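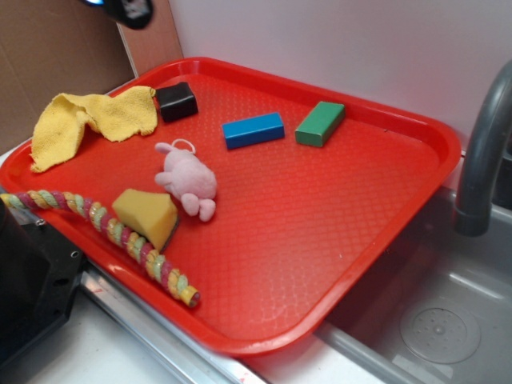

The red tray by the sink, loaded up for the sorting task.

Robotics club: Skarero learns to tidy up

It has been a brilliant half term for the robotics club! Our arm, Skarero, spent most of the autumn stacking cubes, and it got very good at that, so the team voted to give it something much harder - a tray of odds and ends, all different shapes, with some of them squashy. The pink plush toy is the club favourite. The braided rope is the one everybody groans about (try telling a gripper which bit of a rope to grab first).

Members choose what goes on the tray at the start of each session, and the rule is that there must be at least one thing Skarero has never met before. Foam blocks are a gentle way to begin. The yellow towel was a Year 9 suggestion and has caused more arguments than anything else we have tried, mainly over whether to pinch it by a fold or a corner. Both camps have written their own code and both are sure they're right!

We are building up to the Jistus Challenge in May, where each team gets 12 minutes to clear a tray set out by the judges. Soft items score double, so all this practice with towels and toys should pay off. There are 3 rounds, and the tray changes each time. Our best practice score so far is 66, which went up on the club board with a great deal of cheering.

The younger group have been just as busy. They keep the log of every grab, good or bad, and it has now reached 2969 entries. They have also started making charts from it, and the one showing dropped sponges is well worth a look if you are passing the Adebisi Room.

New members are very welcome, from any year, and you don't need to have done any coding. We meet at lunchtime and again after school until 4.30pm. Bring a small object you think Skarero will struggle with - nothing breakable, please, and nothing sticky.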